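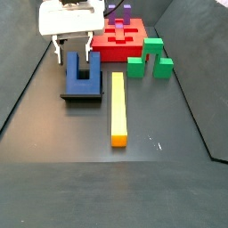 Where exactly is Plundent?

It's on the flat land between the river and the old railway line, 75 minutes by train from the coast. People drive straight past the turning, so look for the garden centre and go left.

Was it really all planned from scratch?

Pretty much! Kleinschmidt, the builders, bought up a few farms and drew the whole town on paper before a single house went up. There are 4 neighbourhoods, each with its own green, and just over 4,000 of us live here now.

How do I find the town hall?
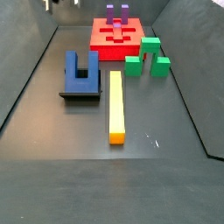
Walk up Pilex Street from the station and keep going until you reach the square. The hall has twin chimneys at the back, side by side with a gap between them, and whenever I give directions I end up saying they're like those two purple pegs standing up on the red board. Once you've spotted them you can't get lost. The front desk shuts at four, by the way, and they do mean four.

Can I park in the square?

You can, for 90 minutes, and it's free. After that you'll want the Oveo car park behind the library — it's never full, except in July when the lake fair is on. 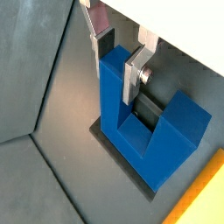
During the fair I'd leave the car at home altogether and come in by the lake path (lovely walk, bring decent shoes). Dogs are fine on the path but have to stay on a lead past the boathouse.

Do I need a permit to paint my front door?

Only if you live around one of the greens. Ask at the front desk for the colour card. I went for the dark green and I'm still very pleased with it!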